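Sealing a marble counter - how often, and did I already wreck it?

Posted in Kitchens & Surfaces

Milagros Gallardo
Moved into a place in Cosgrove in January and the kitchen has a long marble counter, brown and grey with pale veins. Previous owners left no info on it at all. Last week I left half a lemon face down by the stove and now theres a dull ring. Wiped it with dish soap, then baking soda paste, no change. Two things. Is the ring a stain or something else? And how often am I supposed to seal this stuff? The store guy said every 4 months, my sister says never. A stone place over in Braslow quoted me $510 to come out and "restore" it, and that seems like a lot for one ring. Please help, I have people coming and would like to stop hiding it under the fruit bowl.

Inese Vaher
Not a stain. That's an etch. Acid eats the polish off marble - lemon, vinegar, tomato, wine, some bathroom sprays. Sealer does not stop it, sealer only slows down oil and colored stuff soaking in. So your sister is half right I guess.

For the ring: get marble polishing powder, small jar. Damp cloth, rub in circles, keep it wet, rinse, dry, look at it from the side with a light. Might need two or three goes. Try a spot at the back first. If you can feel the ring with a fingernail its too deep for powder and then yes, call somebody, but ask for a price on the one spot. Paid $114 for mine and he was gone before lunch.

For sealing, forget the calendar. Put a spoonful of water on it, wait fifteen minutes, wipe. Dark patch underneath = time to seal. No dark patch = leave it alone. Check by the sink and by the stove seperately, they wear different. And lay off the baking soda, it can scratch a polished finish if you scrub.

Plisasness
Had the same thing, just quit caring. Whole counter goes kind of soft looking after a few years and you stop seeing the rings. Cutting board for lemons though.

neritz_1058
what Inese said about the water test. also wipe the sealer OFF after, dont let it dry on there. I did and got a sticky haze, took me a whole evening to get it off. same kind of colors as yours I think, brown grey with the light veins

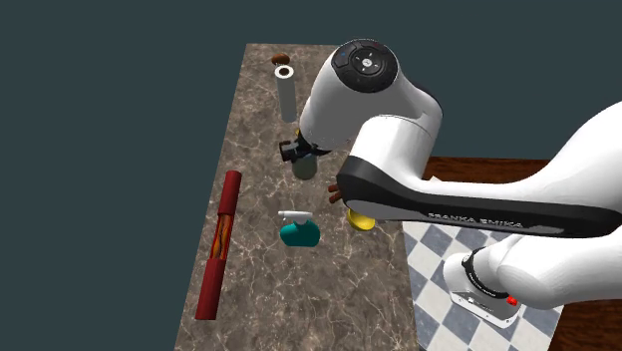
Brown and grey marble with pale veins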